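Why Rubber Soles Grip and Socks Slide: Friction for Kids

By Mafalda Bastos
2025-02-25

Run down a smooth hallway in your socks and then try to stop. You will probably slide. Now put on your sneakers and do the same thing. You stop right away. The floor is the same and so are you. The difference is friction.

What is friction?

Friction is a force that slows things down when they rub against each other. It works wherever two surfaces touch. When you push a box across the carpet, friction pushes back. When you roll a ball over the grass, friction is one of the things that makes it stop.

Even a surface that looks smooth has tiny bumps on it. You would need a microscope to see most of them. When two surfaces press together, the bumps catch on each other. The surfaces can also stick together a little, in very small spots. Both of these things make sliding harder.

Rough and smooth

Rough surfaces often have more friction than smooth ones. Sandpaper is a good thing to test. Slide a wooden block across a desk, then slide it across sandpaper. The second push takes more work.

Smooth does not always mean slippery, though. A clean rubber eraser feels smooth, but it is hard to slide across a desk. Rubber is soft enough to bend into the tiny dips in the surface under it. What a thing is made of matters as much as how it feels.

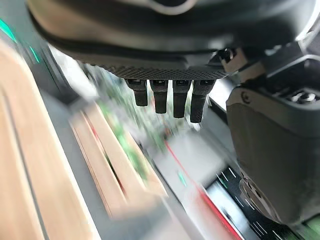

People who make tools think about friction all the time. A handle that slips can be hard to use and may hurt someone. One way to make a hard surface easier to grip is to press or cut a pattern of small raised shapes into it. This is called knurling (say "NUR-ling"). The dark gray band with the fine diamond or dotted pattern is knurled. You may find the same kind of pattern on the handle of a screwdriver, on a barbell, or on the side of some mechanical pencils. Run your fingernail across one and you can feel the bumps.

Too much or too little

Sometimes we want more friction. Bike brakes use it to slow the wheels. Basketball shoes need it for quick turns. In winter, road crews spread sand on ice so that tires can grip.

Sometimes we want less. Oil on a bike chain helps the parts move past each other. Skiers put wax on their skis. Water on a playground slide makes you go faster, so be careful after it rains.

Friction also makes heat. Rub your palms together hard and they will feel warm.

Try it: the ramp test

You need a stiff board or a large hardcover book, a coin, an eraser, a ruler, and a small piece of cloth.

Lay the board flat and put the coin at one end. Slowly lift that end until the coin starts to slide. Have a partner measure how high the end of the board is and write it down. Do the same with the eraser.

Next, wrap the eraser in the cloth and test it again. Did you have to lift the board higher or not as high?

Words to know

Force: a push or a pull.
Friction: a force that slows things that rub together.
Knurling: a pattern of small bumps or ridges made on a hard surface to help with grip.
Surface: the outside of something.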